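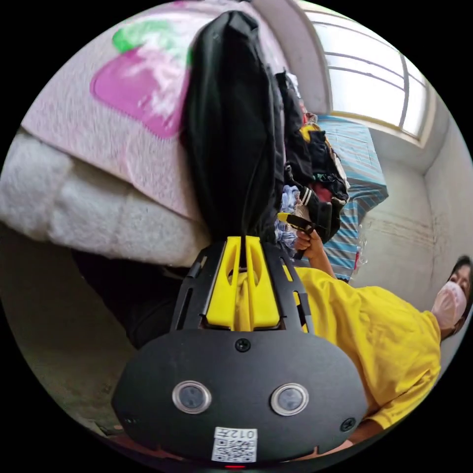
Test bedroom, Akville.

Jullex Ochoa mattress, long-term review
Herman Lumbantobing, 18/01/2018

The Ochoa is a hybrid mattress with a pocket spring core and a foam comfort layer. The full size has 1450 springs, according to the spec sheet. It ships compressed and rolled. Jullex asks for 8 hours of airing before use, but the corners on our sample did not reach full height until the second day.

Our first report covered only firmness and smell. The present one covers wear. An under-bed pressure pad logged 2683 hours of occupied time, after which the cover was removed and the surface measured with a straightedge and feeler gauge.

Sag and recovery

Permanent sag under the hip area is small and falls within what we consider normal for this foam density. The shoulder area shows no sag we could measure. Recovery after load is slower in a cold room, a known property of the foam used. Yannick Tessier repeated the measurements with the mattress turned head to foot and got the same result.

Edge support

The perimeter springs use a thicker wire than the core. Sitting on the edge to put on shoes or fold laundry compresses the side noticeably, though the border does not roll outward. The older Tivness model we keep as a reference has a foam border and is clearly softer at the same point.
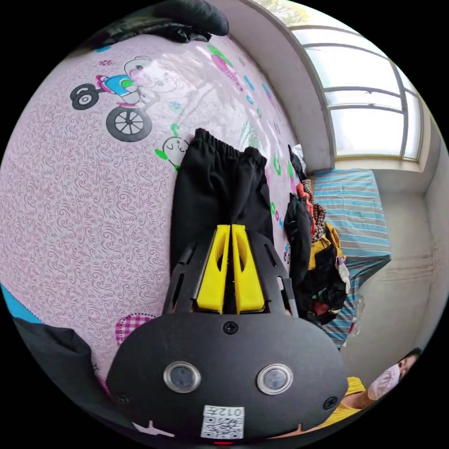
Black garment with an elastic waistband on the bed. The sheet has a paisley pattern.

Sheet fit

Standard-depth fitted sheets hold on all four corners. Deep-pocket sheets leave slack along the long sides and need straps. The cover fabric has a fairly coarse weave, so flat sheets creep less than they do on the Tivness.

Motion transfer

Transfer is low for a spring product. Florian Leclerc, who runs our drop test, rates it above the Tivness and below a full foam block. Two sleepers of different weight should have no trouble with it.
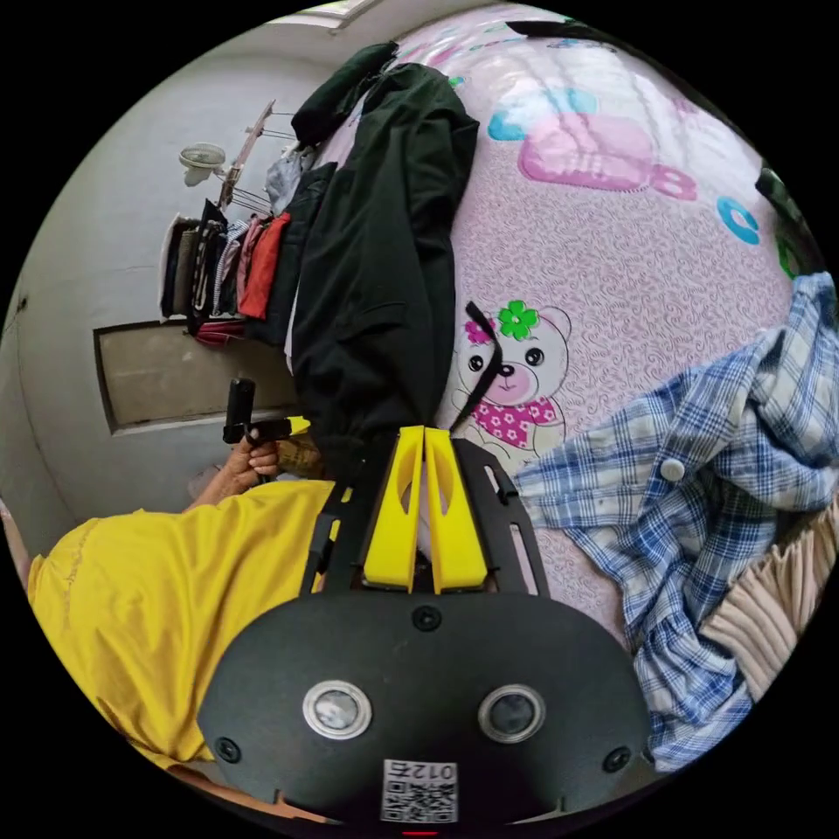 Pink sheet on the bed, clothes rack along the wall.

Cover and care

The zipper runs around three sides only. Taking the cover off is a job for 2 people, and putting it back on takes patience at the closed end. One machine wash at the temperature on the label caused slight shrinkage in length - the zipper still closed.

Noise

None from the core. A faint click traced in July came from a loose slat in the bed base.

Verdict

Recommended for side and back sleepers who want a firm edge. Stomach sleepers should try the firmer version first. The main fault is the cover, which should open on all four sides at this price.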